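Packing a Bag With Two Hands Is Harder Than Holding It

How the Torvik group got a bimanual policy to stop dropping the box
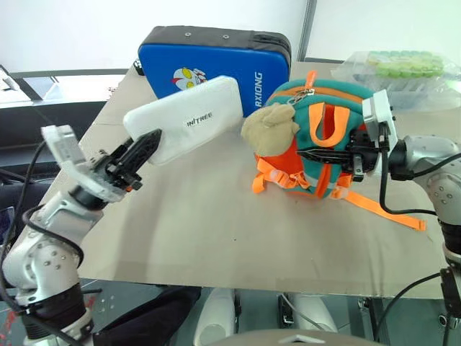
Bimanual packing has been a weak spot for learned manipulation, mainly because the two arms fail for different reasons. Ilídio Bastos and Mahsa Nouri, who run the packing work at Torvik, split the problem by role. One arm carries the rigid item and the other stabilizes the container. With the white UNITREE box tilted up in the left gripper and the right fingers pressed into a teal and orange children's backpack, the policy has to track two contacts that behave nothing alike. The box hardly deforms. The bag gives under load, and its straps can move on their own.

The method, called Stillik, trains a single network on 3,414 teleoperated demonstrations but scores each arm with a separate loss. The carrying arm is penalized for grasp slip. The stabilizing arm is penalized for bag motion – measured at the opening, where a shift does the most damage. Wrist cameras supply the close view and a head camera supplies the layout of the table.

Over 200 trials, Stillik placed the item in the bag 66 percent of the time. The group's earlier joint-loss baseline, Flonlow, managed almost half of that. Most remaining failures came from the stabilizing side, typically when a strap was caught under the bag and the base rotated.

Nouri is now testing whether tactile sensing at the fingertips helps. Bastos expects a smaller gain from it than from better strap data – collection of which started in June.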